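Pressing Patchwork Blocks Flat

Most blocks that finish undersized were cut correctly and distorted at the iron. The settings below are for quilting cotton pieced with a quarter-inch seam. 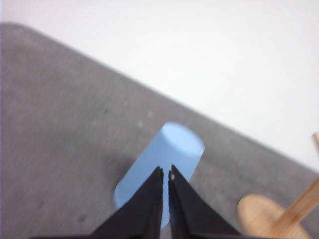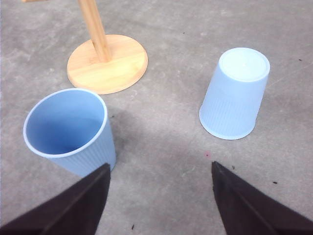 Bianca Coman

Set the seam before opening it. Lay the unit closed, exactly as it came off the machine, and lower the iron onto the stitching for 3 seconds. Lift it straight up. Sliding the iron stretches any edge cut on the bias, and half-square triangles are all bias along the seam.

Open the unit with the darker fabric on top and press again from the right side. Use the edge of the soleplate to push the fold over. If a pleat forms along the seam, close the unit, press it flat and start over.

Steam is useful on finished blocks and a nuisance on small units. I leave it off until the block is assembled. For a seam that won't lie down, a light mist of water and a dry iron work better than a burst of steam.

Pressing to one side or open

To one side is stronger and lets neighboring seams nest at the intersections. Open is flatter where several points meet, as in an eight-pointed star. Shorten the stitch to 2 mm if you plan to press open, or the thread will show at the ends.

Starch

Starch the yardage before cutting, never the cut pieces. Spray the wrong side, fold the fabric on itself, wait for it to soak in, then iron dry. Tistex cotton is stiff enough from the bolt to skip this. Pastitz solids are softer and need two coats.

Prewashed fabric loses its factory finish and takes more starch than unwashed. Don't mix the two in one block.

Cooling

Leave each block where it was pressed until it is cool to the touch. Cotton holds whatever shape it cools in, so a warm block moved to a stack will take on the curve of the stack. On the Bellis top (70 blocks, all half-square triangles) I pressed in batches and trimmed the next morning. Only one had to be recut.

Clean the soleplate when fusible residue builds up. Iron over a scrap of old toweling until no more comes off.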